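**Ticket 4: left finger closes late, jars tip**
Opened 29/07/2025 by Gülizar Dursun, Briscombe bench

Task is spice jars onto the rack. The left finger starts its close after the right one, so the jar gets shoved over and then gripped at a slant. 35 tries this morning, and the tool has developed a firm preference for knocking things down.

**Tried so far**
- Restarted the controller. It came back refreshed and did the same thing.
- Swapped the finger cables left for right. The fault stayed on the left, so the cable is innocent and I owe it an apology.
- Dropped the closing speed from 45 to 40. Same lean, delivered more gently.

**Imre Hegyi:** Is the finger screw tight? It worked loose in May and we all blamed the software for a fortnight.

**Gülizar:** Tight. I checked twice, having been one of the people blaming the software. 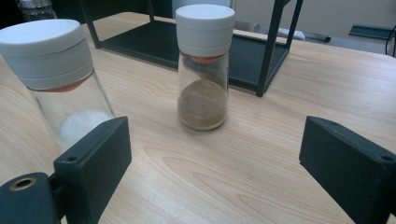
**Imre:** Try it with the grip offset cleared. Tredlow saved one for the wider jars and I doubt anyone took it out.

**Gülizar:** Cleared. Left and right now start together on an empty close. Leaving this open until I've run the jars again. Please don't load the Tredlow settings, however friendly the menu makes them look.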